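The Altier hand controllers, three months on

Reviewed by Helju Dzene

The Altier arrives in a box marked HANDLE WITH CARE on all six sides, and then the handset inside weighs as much as a decent iron. You get two of these, a foot pedal, a base unit and a manual that has been through at least one language on its way to English. The set costs 1743 euros before tax. Our old Pustex pair cost 600 and behaved like it.

What you are buying is a way to move two instrument arms with your own two hands while the software takes notes. You show the arms how to do a thing, you show them again, and at some point a model has seen enough of your bad habits to copy them. We mostly teach suturing on practice pads, with some fiddlier bench work when I can't face another stitch.

First, the good part. Scaling is lovely. Set it to 8 and a great sweep of the wrist becomes a tiny, civilised motion at the tip, and my coffee tremor vanishes from the recordings. The Pustex kept every wobble for posterity. The pinch grip for opening and closing the jaws is also much improved, with enough spring in it that you know where shut is.

Now the pedal. It is there so you can disengage, put your hands somewhere comfortable and pick up where you left off. It is also the exact size and height of a chair castor, and I have disengaged in the middle of a needle pass more often than I care to put in print. Ramanauskas sell a heavier pedal that fits the same socket. Buy it.

Force feedback is listed on the front of the box. I would call it force gossip: you hear that something has happened, a moment later, and not very accurately. Thread tension you judge by eye, as before. After 372 recorded demonstrations I have stopped minding, but a newcomer will snap thread and blame themselves.

The Samano recording software comes free with the set and is priced fairly. It saves everything – good runs, bad runs, the run where you sneezed – and the only way to mark a take as rubbish is through a menu three levels down. The April update moved it to four. Playback is good, though, and all the camera views stay in step.

Should you get one? If your present controllers make you swear, yes. If you are starting from nothing, borrow a set for a week and see how your shoulders feel. Mine have views.

Score: four out of five, with the missing point kept under the desk next to the pedal.
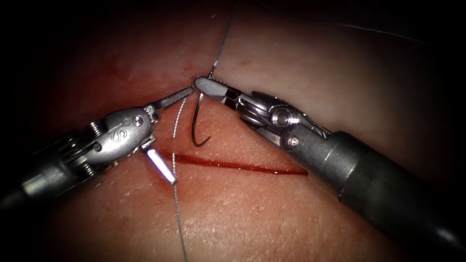
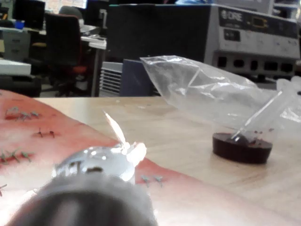
Bench work and suturing, from the wrist and from alongside.
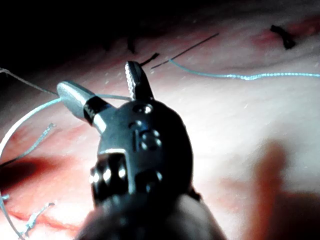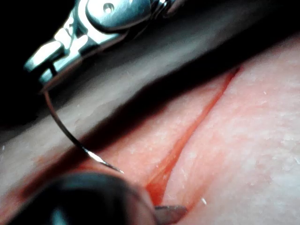
Issue 8, page 37

Spare grip pads for the Altier are sold in pairs and wear out singly. The left one goes first if you are right-handed, for reasons the manual does not go into. Order them with the set, as postage on its own costs more than the pads do.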